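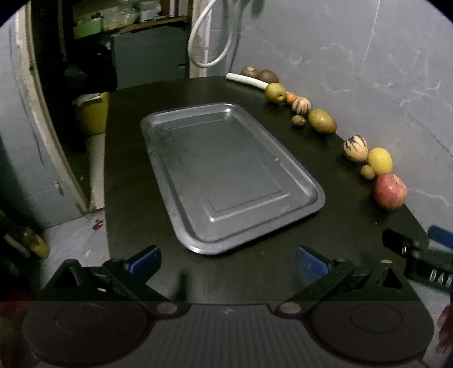 Visita a los estudios Bonorum: sala de grabación, mezcla y corte de laca

La jornada de puertas abiertas de Bonorum se celebró el 18 de septiembre, con dos turnos de visita. Asistí al de la mañana. El recorrido empieza en la planta baja, en la sala A, y termina en el sótano, donde está el torno de corte. La duración prevista era de dos horas y se cumplió.

La sala A es la que se utilizó para las bases rítmicas de Islow, el próximo disco de Fu, cuya salida está fijada para noviembre. El volumen de la sala es de unos 800 metros cúbicos. Los paneles laterales son giratorios, con una cara absorbente y otra reflectante, y permiten acortar de forma apreciable el tiempo de reverberación en la banda media. En la demostración se grabó el mismo patrón de batería con los paneles en ambas posiciones. La diferencia se percibe sobre todo en los micrófonos de ambiente; en los de proximidad es pequeña, y en el bombo no supe distinguirla.

Para la voz se usa una cabina contigua, con suelo flotante y doble vidrio hacia el control. El personal técnico explicó que las voces principales de Islow se registraron allí con una cadena corta: micrófono de condensador de diafragma grande, previo y convertidor, sin compresión en la toma. Los coros se hicieron en la sala A, con las cantantes a distancia del micrófono, y se nota en lo poco que se pudo escuchar.

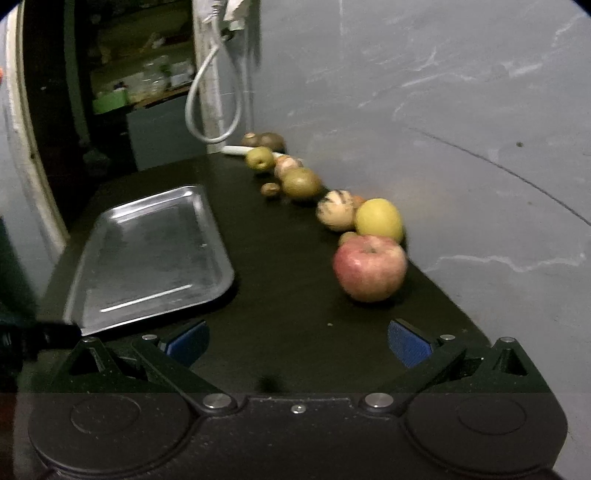
El control principal conserva una mesa analógica que funciona casi exclusivamente como sumador. La automatización se hace en la estación de trabajo y la mesa recibe grupos ya equilibrados: batería, bajo, teclados, voces y efectos. La razón que se dio fue de orden práctico, ya que recuperar una mezcla completa en la mesa exige anotar a mano cada ajuste y las revisiones del sello suelen llegar semanas después.

La escucha incluyó cinco fragmentos del disco, ninguno completo. El primer sencillo, «Rirnano», se reprodujo dos veces: una en los monitores grandes empotrados y otra en los de campo cercano. En los grandes, el bajo sintetizado queda algo por delante de la voz en el estribillo. En los pequeños el balance es correcto. Pregunté si la versión era definitiva y la respuesta fue que faltaba la masterización. De los otros cuatro fragmentos, el más interesante era un medio tiempo con cuerdas reales, sin título todavía, grabado con 7 intérpretes y doblado después en varias pasadas. Los dos últimos siguen la línea bailable del disco anterior y aportan poco.

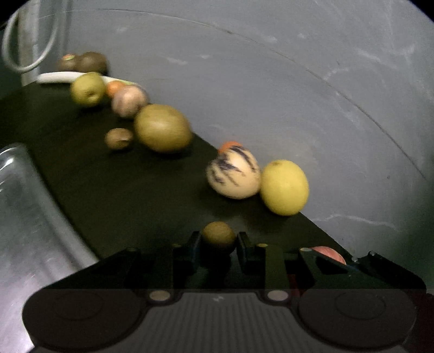 La masterización se realiza en una sala separada, en la primera planta. Se preparan dos másteres por título, uno para plataformas y otro para vinilo. El segundo lleva menos limitación, los graves centrados en mono y un control específico de la sibilancia. En «Rirnano» la corrección de las eses era considerable: se mostró la señal procesada y sin procesar, y la segunda habría dado problemas en los surcos interiores.

En el sótano se hizo un corte de prueba sobre laca. La mayor parte del grupo no podía ver la aguja directamente y siguió el proceso por el monitor del microscopio. El paso del surco se ajusta con una señal de anticipo, de modo que el torno abre espacio antes de los pasajes de mayor amplitud. No se reprodujo la laca terminada.

Datos prácticos para próximas ediciones: la inscripción es gratuita y se hace por la página del estudio, los grupos son reducidos, no se permite grabar audio durante la escucha y el acceso al sótano es solo por escalera. El guardarropa está junto a la entrada de carga.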